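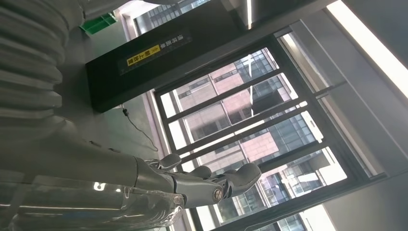 Figure 3. Gray robotic hand and forearm, part of the forearm wrapped in clear plastic, near a window.

4.2 Self-released video statements

The second group in our sample is the star's own clip. No interviewer, no studio, posted straight to the star's page during a breakup or a feud. We coded 38 of these. Most run short. Most open the same way – a greeting to fans, then a line on why silence is no longer possible.

Naming is rare. In 7 clips the other party is named outright; the rest use "a certain person" or "someone I worked with". Fans fill in the name in the comments, often within minutes. Toom and Ellis call this open-secret talk, and we keep thier term.
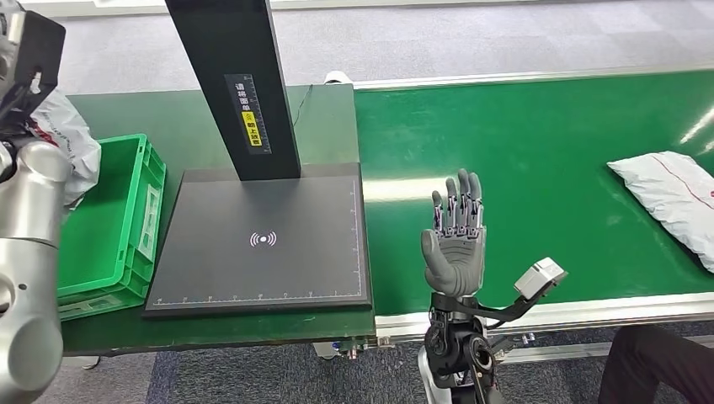 Older cases look different. In 1980 the Fusthorpe papers ran the actor's side as a signed letter, cut by an editor, and the reply came a week later. Slower, and a lot more polite. Kalniņš reads the delay as a cooling-off period. We are less sure – the letters we have are only the printed ones.

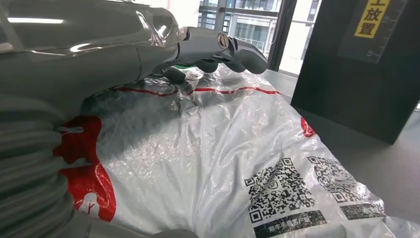 Follow-up clips need a seperate note. Three stars posted again before any reply was out, each time denying that the first clip was aimed at anyone. Coders split on these (Fajardo: new statement; Lukoševičius: same statement, continued). Kept as new. Counts in the next section follow that rule.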